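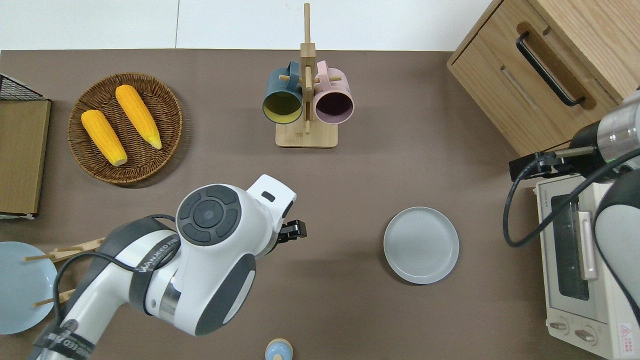
*Two ears of corn in a wicker basket.*

## About Kerekes

Kerekes reads the conditions attached to public money. When a state or federal agency offers a grant to a town, the first page talks about safety or roads or clean water. The rules tend to sit in an appendix. We start with the appendix.

We opened in 2000, after the city of Totden accepted a policing grant and learned in September that it had also agreed to share its arrest records with three outside agencies. The council said it hadn't known. Maybe so. The clause was on page 65.

We have read 242 grant agreements from start to finish. Most are dull and do what they claim. The others are why we keep an office.

### What we do

- Publish plain-English notes on grant terms before a council votes
- File records requests, and file them again when the first answer is blank pages
- Keep Skedo, our free index of grant conditions, searchable by town and agency

### What we don't do

We don't endorse candidates, and we don't take money from any agency whose grants we review. Both parties have told us we work for the other one. We have yet to see a check from either.

We're also wary of our own field. Plenty of watchdog groups put out a press release and call it oversight. Our Climoden report took 20 drafts and still needed a correction, posted at the top of the report.

If you think we've misread a clause, send us the page number.

*Page last updated 14 January 2018*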